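본문 바로가기 | 공지 | 공방 소식 | 장비 예약 | 회원 안내 | 자료실

공방 소식

로스트사이드 공동공방, 탁상용 로봇팔 제작에 앞서 가상 작업장 구축

로스트사이드 공동공방은 회원 제작 과제 ‘브랄토’의 가상 작업장을 구축하고 10월부터 공방 회원에게 공개한다고 밝혔다. 브랄토는 회원들이 퇴근 후 시간을 이용해 진행하고 있는 로봇팔 작업대 제작 과제로, 부품 가공과 조립에 들어가기 전에 팔의 동작 범위와 작업대 배치를 컴퓨터 시뮬레이션으로 먼저 검토하는 방식을 택하였다.

과제 책임은 카우리 잉바르손 회원이 맡고 있으며, 시뮬레이션 환경은 하이로 베탕쿠르 회원이, 작업대와 받침 기둥의 설계는 비르테 미켈센 회원이 각각 담당한다. 과제는 지난봄 공방 회원 총회에서 승인되었고, 재료비는 공방 공동기금과 참여 회원의 분담금으로 충당한다.

당초 계획은 목재로 시험용 작업대를 만든 뒤 팔을 얹어 가며 위치를 조정하는 것이었다. 그러나 첫 번째 시험 작업대는 기둥 고정부의 위치가 맞지 않아 상판을 다시 재단해야 했고, 두 번째 작업대에서도 팔꿈치 관절이 뒤쪽 선반에 닿는 문제가 확인되었다. 이에 따라 참여 회원들은 실물 제작을 잠정 중단하고, 배치안을 화면상에서 확정한 다음 재료를 주문하기로 의견을 모았다.
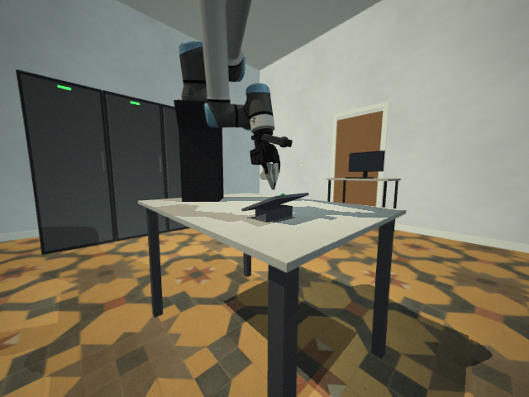

가상 작업장은 공방 서버에 설치된 공개 물리 엔진을 기반으로 하며, 회원이면 누구나 공방 내 공용 컴퓨터에서 실행할 수 있다. 관절 각도와 집게의 벌림 정도, 작업대의 위치를 각각 조정할 수 있고, 변경한 설정은 회원별 폴더에 저장된다. 현재 등록된 기본 배치에서는 검은색 사각 기둥 위에 팔의 밑동을 올리고, 손목 아래에 단 검은색 집게가 밝은색 상판을 향하도록 하였다. 집게 끝은 상판 가운데에 놓인 짙은 회색 장치의 바로 위에 있으며 어느 것에도 닿지 않은 상태로, 모든 동작 시험은 이 자세를 출발점으로 삼는다. 장치의 윗판이 한쪽으로 기울어져 있는 점을 고려하여, 집게가 수직으로 내려갈 때와 비스듬히 접근할 때를 나누어 기록하도록 시험 절차를 정하였다.

베탕쿠르 회원에 따르면 지금까지 누적된 모의 동작 시험은 모두 924회이다. 시험 기록에는 관절 각도, 이동 시간, 접촉 여부가 포함되며, 접촉이 발생한 경우에는 해당 시점의 자세를 별도로 저장한다. 기록 양식은 자료실에 게시되어 있다. 그는 “상판을 한 번 잘못 자르면 주말 작업이 그대로 없어진다”며 “기둥의 위치를 바꾸어 보는 일만큼은 화면에서 끝내고 톱을 잡고자 한다”고 설명하였다.

실물 제작은 배치안이 확정되는 대로 재개된다. 미켈센 회원은 기둥과 상판의 결합 방식을 볼트 체결로 변경하고, 상판 아래에 보강재 두 개를 추가하는 도면을 작성 중이다. 도면이 완성되면 목공실에서 상판을 재단하고, 금속 가공실에서 기둥 고정판을 제작하게 된다. 고정판 재료는 지역 자재상 우시코에서 공급받기로 하였다. 팔 본체의 경우 중고 장비 구입과 자체 제작을 함께 검토하고 있으나, 어느 쪽으로 할 것인지는 아직 결정되지 않았다.

안전 기준도 별도로 마련된다. 안전 담당 프리다 홀스트 회원은 실물 팔을 공방에 설치할 경우 작업대 둘레에 출입 제한선을 표시하고, 비상정지 버튼을 손이 닿는 위치에 고정할 것을 요청하였다. 전원을 넣은 상태에서는 반드시 두 명 이상이 함께 작업하여야 하며, 한 명은 비상정지 버튼 곁을 떠나지 않아야 한다. 이 기준은 가상 작업장 이용에는 적용되지 않는다.

공방은 가상 작업장 공개에 맞추어 회원 대상 설명회를 개최한다. 설명회는 토요일 오후 2시 할그림손 동 1층 세미나실에서 열리며, 조샤팟 상 회원이 실행 방법과 설정 저장 방법을 안내한다. 이어지는 실습에서는 참가자가 직접 팔의 자세를 지정하고 접촉 여부를 확인하게 된다. 프로그래밍 경험이 없는 회원도 참여할 수 있고, 개인 노트북을 지참하는 경우에는 설치 파일을 미리 내려받아야 한다. 설치에는 저장 공간이 상당히 필요하므로 공방 무선망보다 가정에서 받을 것을 권장한다.

참가 신청은 공방 안내 데스크 또는 회원 게시판을 통하여 접수한다. 좌석이 한정되어 있어 신청이 많을 경우 같은 내용의 설명회를 한 차례 더 열 예정이다. 설명회 당일 세미나실 옆 금속 가공실은 정상 운영하나, 목공실의 대형 띠톱은 정비 관계로 사용할 수 없다. 해당 시간에 띠톱을 예약한 회원에게는 개별 연락이 이루어진다.

잉바르손 회원은 “집에서 비슷한 장비를 만들고 있는 회원들이 각자의 작업대 치수를 넣어 보았으면 한다”며 “설정 파일을 자료실에 올려 주면 다음 배치안을 검토할 때 함께 살펴보겠다”고 밝혔다. 자료실에 올리는 설정 파일에는 작업대의 가로, 세로, 높이와 기둥의 위치를 기재하여야 하며, 단위는 밀리미터로 통일한다. 제출된 파일은 참여 회원이 확인한 뒤 공용 폴더로 옮겨진다. 현재의 기본 배치 파일은 덮어쓸 수 없도록 설정되어 있으므로, 수정하고자 하는 회원은 사본을 만들어 사용하여야 한다.

최종 수정: 10월

문의: 로스트사이드 공동공방 안내 데스크 | © 로스트사이드 공동공방 | 맨 위로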